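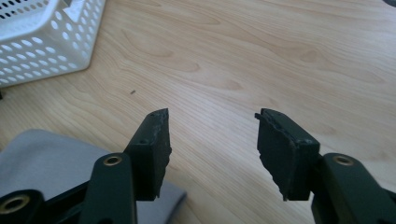

Pale wood, wavy grain: the look every showroom wants this November.

Ezekiel Sorensen wants £952 for a blond wooden table, and he talks about the grain as if he had drawn it himself. "Each one is a landscape," he says. I see knots.

His firm, Vistska, says the surface will shrug off family life. I have a family, and I doubt it. Pale wood shows tea, beetroot and felt tip, and the care leaflet runs to 5 pages – most of them about coasters. The larger model costs £1,587.

Pankaj Dhillon, who restores old kitchen tables in the next street, charges £105 to sand one back. He says the blond ones keep him busy.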